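The clear table and other promises

The folded cloth has become the badge of the well-run craft room. Storage firms love it. Fesero's autumn catalogue opens with one, squared off like a hotel bath mat, and charges 15 pounds for a plan that tells you when to fold the next. I have now sat through 2 workshops on the subject, and I remain unconvinced that a tidy towel makes a tidy table.

At Piststead, where the craft sessions run on past four in the afternoon, the method in use is called Skoryk. Everything has a spot, and every spot is meant to be wiped before anything goes back to it. Fine in theory. In practice the wiping means shifting the scissors, the little boxes and whatever paper bits have drifted to the back, and by October most groups have settled for wiping round them.
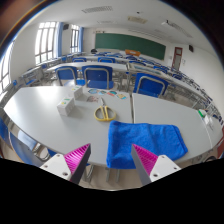

Tritano wrote in to say I was being unfair, that a cloth left out gets used and a cloth in a cupboard doesn't, and that the surest way to get glue off a table is to have something blue and slightly ugly within reach. Fair enough, as far as it goes. I would only ask how often that cloth gets washed. The Skoryk handbook runs to 139 pages and gives laundry a single paragraph, on page 103.

My own quarrel is with the folding. A cloth in thirds looks ready for work, and looking ready is what these systems sell. People hesitate to spoil it – I have done so myself, and used my sleeve.
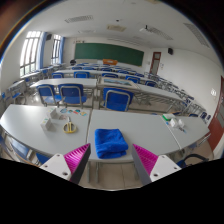
Then there are the small boxes, which the handbook wants lined up by size. I can't see what that gains anyone. Put the scissors where a hand will find them, keep the paper pieces from going on the floor, and let the boxes stand where they like. The cloth can stay too, provided somebody unfolds it before home time.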